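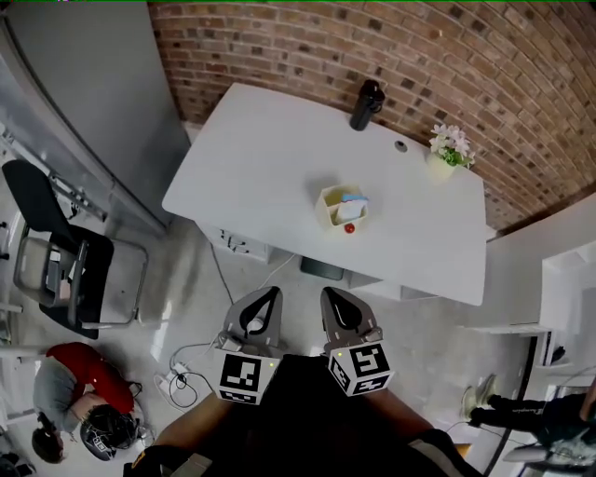

Tema 4. Organización del puesto de mesa: superficie, almacenamiento inmediato y cableado

Asignatura: Acondicionamiento de espacios de trabajo compartidos
Apuntes de clase. Elaboración: Rawan Haddad. Revisión: Khalil Qudah.

4.1. Delimitación del tema

Se entiende por puesto de mesa el conjunto formado por el tablero, el almacenamiento situado bajo él, la franja de suelo frontal y los muebles auxiliares que se alcanzan sin desplazarse. El almacenamiento general de la sala (armarios metálicos, estanterías) se estudió en el tema 3 y solo se menciona cuando condiciona el acceso a la mesa.

4.2. Zonificación del tablero

El tablero se divide en tres franjas paralelas al borde frontal.

Franja posterior. Junto a la pared. Recibe objetos altos o de uso poco frecuente: botellas, macetas, lámparas. Una planta en maceta se coloca en una esquina posterior. Las botellas permanecen cerradas y separadas del pasacables, ya que un vertido en ese punto alcanza directamente las conexiones inferiores.

Franja central. Admite un único contenedor abierto con compartimentos para el material menudo. Dos contenedores en esta franja se consideran un defecto de asignación.

Franja frontal. Superficie de trabajo. Al cerrar la sesión debe quedar libre. Los objetos pequeños y redondeados no se dejan sueltos en ella: ruedan y acaban en el suelo, entre los cables.

4.3. El contenedor con compartimentos

Criterios de uso:

Cada compartimento aloja una sola categoría. Los pañuelos, paños plegados y consumibles similares ocupan un compartimento propio y no se mezclan con piezas de trabajo.
La altura del contenido no supera el borde en más de la mitad de la altura de la pared del compartimento.
El contenedor se desplaza entero para limpiar el tablero. Si hay que vaciarlo para moverlo, está sobrecargado.
Se prefieren colores claros, que facilitan localizar residuos en el fondo.

En las prácticas se utiliza el modelo Bretow de 200 mm de ancho. El modelo Pelton, de 259 mm, se reserva para puestos dobles. Ambos se guardan en el armario del aula y se devuelven vacíos.

4.4. Almacenamiento bajo el tablero

La cajonera suspendida deja libre el suelo y permite barrer sin mover muebles. A cambio, reduce el espacio para las piernas en el lado donde se monta. Antes de asignar un puesto se comprueba que el tirador sea accesible desde la posición sentada y que la apertura completa del cajón no choque con la silla.

Bajo el borde frontal no se depositan cajas, salvo durante el montaje. Las alfombrillas se admiten si quedan planas y no invaden el paso.

4.5. Cableado

El cable que baja del tablero al suelo es el punto débil de la mayoría de los puestos. Pautas:

a) El tramo vertical se fija a la pata o a la parte posterior del mueble con un mínimo de 2 sujeciones.
b) La regleta se sitúa bajo la mesa o contra la pared, nunca en la zona de paso frontal.
c) El cable sobrante se recoge en bucles amplios y se sujeta con cinta textil. Los bucles sueltos alrededor de la regleta se registran como incidencia.
d) No se mezclan en un mismo haz cables de procedencia distinta sin etiquetar ambos extremos.

La incidencia de regleta en zona de paso tiene prioridad sobre cualquier otra observación de la ficha.

4.6. Sillas y muebles auxiliares

Una silla ocupada por una caja de plástico deja de contar como asiento y se anota como almacenamiento provisional. El plazo máximo para esta situación es el final de la jornada. Los cascos, bolsas y prendas se cuelgan o se llevan a la estantería; en el suelo dificultan el trabajo de quien deba agacharse junto a la mesa.

4.7. Procedimiento de revisión

1. Suelo: regleta, cables, objetos depositados.
2. Sillas y auxiliares.
3. Cajonera: apertura y contenido.
4. Tablero, de la franja posterior a la frontal.
5. Contenedor con compartimentos.

Se empieza por el suelo para poder circular con seguridad durante el resto de la revisión. Las observaciones se anotan en la ficha Grarneck, una por puesto, con el código de mesa en la cabecera.

4.8. Trabajo para octubre

Por parejas, revisar un puesto del aula 147 con la ficha y proponer una redistribución en planta y alzado. Entrega en papel a Mihret Lemma antes de las 14:00. No se aceptan croquis sin acotar.

Lectura previa al tema 5: cuaderno Najjar, capítulo sobre estanterías metálicas.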